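Home robots still slow at kitchen and stockroom chores, Kurnus trial finds

14 comments | 37 shares | Print | E-mail this story
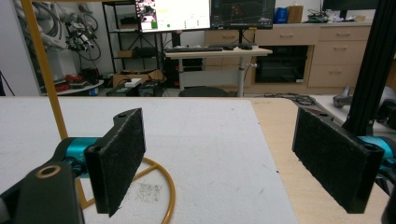

Herman Chong would not pay for a machine that needs longer to clear a table than he does, and he told the Kurnus results meeting as much on Friday, before the first chart went up. He wanted to know when a robot would be able to put away a bag of groceries without a person standing by. The answer he got was that no date could be given.

Kurnus spent the summer and fall testing whether two-fingered machines can handle the small jobs that fill a day at home or on a shop floor. The list had 50 chores on it. Half came from households and included folding dish towels, loading a drying rack and setting out cups. The other half came from stores and small warehouses, such as restocking a shelf, sorting returns and peeling labels off used cartons.

Each chore was tried many times with the objects moved a little between tries. A chore counted as passed if the machine finished it nine times in ten with no help. By November only 6 of the 50 had passed.

All six involve stiff objects that keep their shape. Moving cups from a counter to a tray was one. Placing boxed goods on a shelf at waist height was another. Nothing made of cloth passed, and neither did anything in a thin plastic bag.

Speed was a separate problem. Clearing a table set for four took the machine 192 seconds on its best run. People given the same table, and asked not to hurry, took 50.

The trial used software from two suppliers, Uvden and Gato. Both learn from recordings of people doing the work, and both were given the same 150 hours of them. Uvden did better with shelves and trays. Gato made fewer mistakes when an object had been turned on its side or pushed up against a wall. Neither could recover well after dropping something. In most cases the arm went on with the next step as if the object were still in its grip, and the run had to be stopped.

Grip pads wore down faster than planned on the label and carton jobs. Softer pads held cups and jars better but picked up lint during the towel tests, and scores fell off toward the end of each afternoon until cleaning was added between rounds.

Kurnus said stores are likely to see working machines before homes do. Shelves in a store are the same height from one week to the next, and the goods come in known boxes. A kitchen changes by the hour. The report also says a slow machine can still be useful after closing time, when no one is waiting for the aisle.

Krishnan, the grocery chain that lent stock for the shelf tests, plans to try restocking overnight at one of its stores next spring. It will be limited to canned and boxed goods, with an employee on site at all times. The chain said no jobs would be cut for the trial and that it has not decided what would follow.

A second round of home chores is planned, with a shorter list. Towels stay on it. Ironing and bed making have been dropped for now, as neither got past the first step in any run.

The full list of chores and scores will be sent to those who attended and can be requested from Kurnus by mail.

Print | E-mail this story | Share (37)

Related items
Krishnan to extend store hours in three towns
Robot vacuums and stairs: what to check before you buy
Repair shops report longer waits for dishwasher parts
Warehouse pickers get lighter carts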